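Perau Planetarium Opens Applications for Student Sky Reporter Program

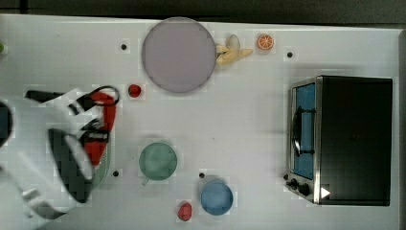
The Perau Planetarium is accepting applications for its Student Sky Reporter program, which will place young people between the ages of 8 and 12 in the planetarium's public information office for part of the coming school year. Applications opened on 14 June 2018 and may be submitted online, by mail or at the front desk.

Students chosen for the program will write short articles on topics in astronomy and space exploration for the planetarium's monthly newsletter. They will attend public lectures, put questions to visiting speakers and help prepare the printed sky guide that is given to visitors at evening shows. The planetarium expects to select 19 students in this first round.

The program follows a trial held in January, when a small group of elementary school students from the Pemell district wrote the winter edition of the sky guide. The edition was reprinted twice to meet demand from local schools and libraries, and the planetarium decided in the spring to offer the program every year. Articles from the trial covered the phases of the moon, the naming of craters and the daily routine of astronauts living in orbit.

Applicants are asked to send a letter of no more than one page, in their own words, explaining which object in the solar system they would most like to report on and what they would want to find out. Letters may be handwritten or typed, and drawings are welcome. School grades will not be considered, and no earlier experience in writing or science is required. Each letter will be read by two members of the education staff, and every applicant will receive a written reply.

Families should note that the program involves a regular commitment. Reporters will meet after school every other week at the planetarium's Hermans Street building, with sessions lasting 90 minutes. A parent or guardian must sign the application form and must arrange travel to and from each session. Students who live outside the city may take part in some meetings by video – the office will discuss this with families after selection.

There is no charge to apply or to take part. Notebooks, printed materials and admission to lectures are covered by a grant from Stimance, a regional maker of optical parts that has supported the planetarium's school visits in the past. The grant also provides travel assistance of up to $30 per month for families who request it. Requests for assistance are handled separately from the application and have no effect on selection.

The work of the reporters will be edited by planetarium staff for accuracy and length, and each published article will carry the student's first name and age only. Families may ask that a name be left off altogether. Photographs of students will not be published without written permission.

At the end of the program, the reporters will present their work at a public evening in the main dome. The evening will include a live sky show, with each student introducing the planet, moon or comet described in the winning letter. Copies of the collected articles will be placed in the planetarium library and sent to every elementary school in the Pemell district.

Teachers who wish to have a whole class take part in the letter-writing may request a classroom packet, which contains application forms, a reading list and a star chart for display. Packets will be mailed before the start of the fall term. Letters sent in by a class will be judged one at a time, in the same way as all others.

Application forms are available on the planetarium website and at the front desk during regular opening hours. Questions about the program, including questions about access and accommodations for students with disabilities, should be directed to the education office.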